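Evus clothes handling: September progress report

We've had a good month in spite of the fault! Of 3,000 planned demonstrations with the hand-held gripper, 2,235 are in. The trouble is that 64 of them show the fingers closed when the log says open.
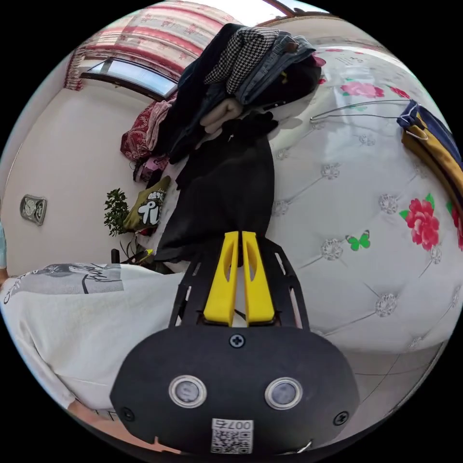

Paliveck traced it to a slipping zero point, which creeps after long spells on heavy garments like coats and denim. Badier has sent a firmer coupling and we're very pleased with it so far.

The 64 bad runs have been pulled and will be redone in the bedroom set-up. We still expect to hand over the full set on time, and can't wait to start on folding.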